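October, after supper
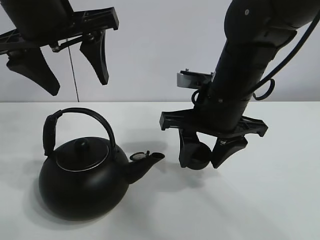 Notebook 14, p. 198

Read the Cirnovura pamphlet again, the one Danica Charvát pressed on me at the library. It says that drinking hot water with a pinch of salt before sunrise will "reset" a person's sleep in nine days. Nine! Why not eight, or a couple of weeks? There's a chart on the back with no numbers along the side, just a line going up, and I'm supposed to be impressed that it goes up.

I haven't slept past four since the end of summer, so I suppose I'm the target. Danica swears by it. She also swore by the magnetic insoles, and before that by the tomato diet, and she was tired through both of those. I like her very much and I wouldn't take her advice on which side of the street to walk on.

The full course costs 400 and comes in a tin. Salt, as far as I can read from the label, plus "mountain minerals," plus a booklet of breathing exercises. The booklet claims 3,000 happy sleepers. Happy according to whom? Did anyone phone them a month later? I wrote to the address asking that very question and got back a coupon.

Anitha Namboodiri came by for her casserole dish and I showed her the whole packet. She was kinder than I was. She said that if a person gets up before dawn every day for nine days, of course they'll fall asleep at night, and you could sell them a tin of sawdust and get the same result. I said that was my point. She said it was a point in favor of getting up early, and took two of my pears.

Well, maybe. I did try it, for the record. Four mornings. Slept badly on the first two, decently on the third, and on the fourth I was up at ten past three thinking about the gutter. The third night was also the night I'd carried all that firewood around from the side yard, and I know which one I'd credit. The breathing made me dizzy. Page 11 says dizziness is a sign it's working, so apparently there is no way for it to fail.

Mojtaba Rahimi at the pharmacy asked how much coffee I drink and when. I told him the last cup is at five. He gave me a look. I said it had been at five for twenty years and he said I'd been younger for all of them. I didn't care for that, but he wasn't selling me anything.

So: no coffee after noon, starting tomorrow. I don't expect much from it. Will write down the hours either way, bad nights included, and give Danica back her pamphlet before she lends it to Oľga.

Gutter still not done. Need the long ladder.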